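We're Skoltgate, a small label and mail-order shop for black metal, doom, and the sort of ambient record that's mostly wind. We release between four and six albums a year, depending on how many drummers leave. We also sell other people's records, a few shirts (black), and one tote bag (black, discontinued, please stop asking).

## How it started

Şükran Bozkurt started the label in December, in a kitchen, with a dubbing deck and a demo by a band called Cokby that no one had agreed to release. She made 67 tapes. She had meant to make 80 but ran out of patience with the deck, which only worked if you held the door shut with a thumb. All 67 sold inside a month, mostly to people in countries she couldn't afford to mail things to. The label lost money on every copy and was considered a success.

Orhun Özkan bought tape number 12, wrote a long email about the bass being too quiet, and was put in charge of mastering. The bass is still too quiet. He says it's a choice now.

## Who does what

**Şükran Bozkurt** picks the bands, signs the contracts, and answers the phone when it can't be avoided. Her taste runs to long songs with one good riff.

**Orhun Özkan** masters everything we put out and cuts test lacquers when the budget allows. Please don't send him MP3s. He can hear it, and then we all have to hear about it.

**Melahat Şimşekoğlu** draws the covers, the logos, and the inner sleeves. She can read every band logo on our roster, including the one that looks like a hedge after a storm. If you need a legible version for a festival poster, ask her nicely and allow two weeks.

**Kiều Tăng** runs the shop and the mailing. Before this she played second guitar in Jabłońska, whose three albums we still keep in print and whose reunion we'd like people to quit announcing on her behalf.

**Mizanur Barua** does the press and the tour booking, and drives the van. He has strong opinions about ferries.

## How we work with bands

We press vinyl in runs of 300. If a record sells through we do it again on plain black, with no numbered stickers and no "second edition, bone and smoke splatter." The one time we went to 1000 was for the second Zinix album, which got a kind review from a magazine that had never been kind to anyone. We still have quite a lot of the second Zinix album. It's very good and you should own two.

Contracts are a page and a half long. Costs come off the top, then the money is split down the middle, and the band keeps the rights to its own songs. Statements go out twice a year, even when they say something depressing. We've had bands frame them.

We don't ask for a song per month, a video of the singer in a forest, or any kind of content calendar. If a band wants to do the forest, Mizanur will drive. 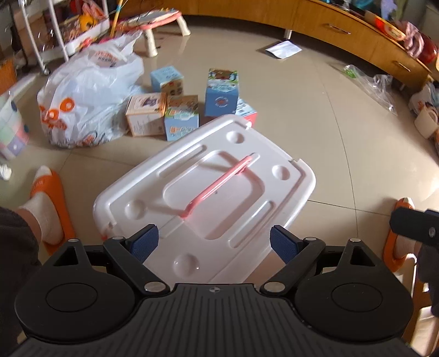

## Sending us a demo

Yes, we listen to all of them. It takes a while - sometimes a season - and Şükran listens in order of arrival, so writing again to ask moves you nowhere. A private link is fine. So is a tape. A few things that would help:

- Send finished songs, even if they sound like they were recorded under a bridge.
- Tell us where you're from and whether you play live.
- Leave out the list of bands you sound like. We'll make our own list, and yours will be more flattering.
- No politics of the uniform-collecting kind. We check, and we've dropped a record at the test pressing stage over it.

## The shop

Orders go out twice a week in stiff mailers, with the record outside the inner sleeve so the seams don't split on the way. If something arrives bent, send Kiều a photo and she'll replace it or refund it, whichever you prefer. If it arrives sounding bleak and poorly recorded, it's probably fine.

Local pickup is possible if you write first. The door has no sign. There was one, in the style of our logo, but deliveries kept going to the dentist downstairs.

Store owners and distributors can ask for the wholesale list, which was last updated on Feb 1, 2018, and is mostly still true.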